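The year the folding machines came to Bestolby

I've been meaning to write this one since May, and I keep putting it off because I'm not sure I have a neat opinion to offer. But a few of you asked how things are going at the laundry, so get yourself a coffee and I'll do my best!

For those who are new here, I've worked at Rornach for most of my adult life. We wash and fold for hotels and gyms, mostly towels and cleaning cloths, and on a good day 3,000 pieces go through our building. When I started, every one of them was folded by hand at long tables, and you got to know people very well across those tables (you heard about everybody's knees and everybody's in-laws).

Then Krasniqi took us on as a customer and put in the first folding line. It does plain bath towels beautifully, 300 in the time it used to take me to find my glasses. What it doesn't like is anything thick, plush, or bound around the edge. Those come back to us, and so I've gone from folding all day to folding the awkward things and teaching the awkward things, which is a different kind of tired. My shoulders are better. My eyes are worse. Two of the women I started with moved over to deliveries and seem happy there, and one left altogether, and I still miss her at lunch.

The teaching part is slow and, to my surprise, I like it. You fold the same cloth over and over, you try to keep your pace even, and you learn that your hands have been making little decisions for years without telling you. Which corner first? How hard do you pinch the binding? I had no idea I did it one way for thin cloths and another for thick ones.
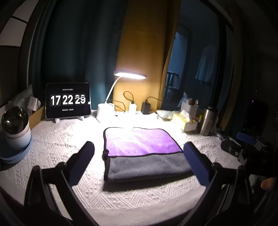

By the author, finishing room lead at Rornach

The purple and gray cloth is just the sort I mean, plush on one side and fuzzy on the other, with black binding that likes to bunch up at the fold. I have strong feelings about that binding. Get the edge lying flat and the rest will usually follow, but it takes patience, and the grippers make you slow down whether you want to or not.

Do I worry? Some evenings, yes. We've been told our hours are safe through the next contract, and I believe the person who told us, though I've also been around long enough to keep my resume up to date. I'd like the younger ones to get proper training on the line, with the pay to match, and I've said so in every meeting they've let me into.

Anyway, the kettle's on and I have a pile of my own towels waiting upstairs. I'll write again once the second line is in.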